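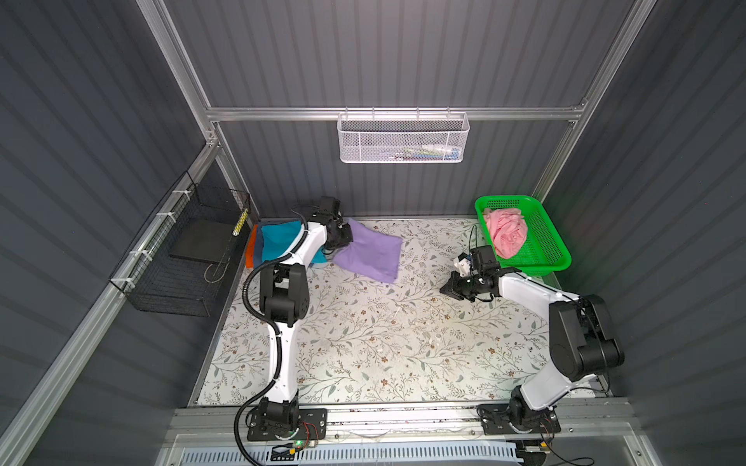
The Brerkora shared workshop has completed the first stage of its two-arm folding station, a members' project which has been under construction in the textile bay for the past year. The station was formally entered in the workshop's register of equipment on 02/05/2020 and may now be booked by members who have attended the safety briefing. It consists of two arms on black mounting plates, set side by side along an aluminium rail at the near edge of a patterned mat, with dark ribbed panels enclosing the other three sides. Cloths are stacked in the back left corner and a green plastic basket stands in the back right. Members are asked to leave both in those positions, as the practice routines have been written around them.

The project was proposed under the name Dolteo and was chosen from 37 submissions received during the workshop's last open call. Its stated purpose is to give members a modest and well-documented machine on which to learn the handling of soft materials, which the workshop's existing equipment does not cover. Total expenditure to date stands at 3,009 pounds. Of this sum, 1,104 pounds was met by a grant from the Stimer fund for community workshops, and the remainder came from membership income and the sale of surplus tools.

Assembly was carried out by members on open evenings. The frame was cut and squared on the premises, and the wall panels were fitted once the position of the arms had been agreed. An early layout, in which the arms faced each other across the mat, was abandoned after it was found to leave too little room for the wrists to turn.

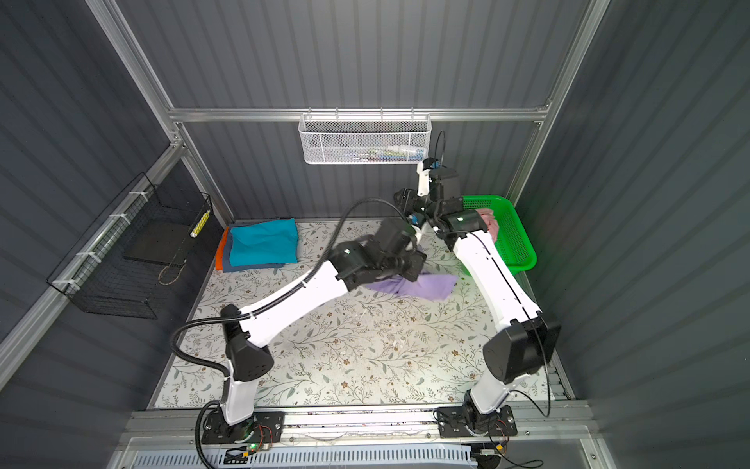 Present work is confined to small, plain cloths. A practice session comprises 32 attempts, and members enter the result of each in the log kept beside the station. Larger items, including towels and shirts, will not be introduced until the wiring at the bases has been reviewed and a permanent cover made for the circuit boards. Until then, the front rail is to be kept clear of tools, drinks and loose clothing whenever the power is on.

The control software was written by members and is based on an earlier set of routines prepared for the Slaoui sorting bench, which remains in use in the adjoining room. A copy of the code, together with the cutting list for the frame, is held in the workshop library and may be consulted on request.

A second stage, covering the cable runs and a lamp above the mat, is planned for August. Members wishing to take part should add their names to the sheet at the front desk. Bookings for the station are limited to one session per member each week.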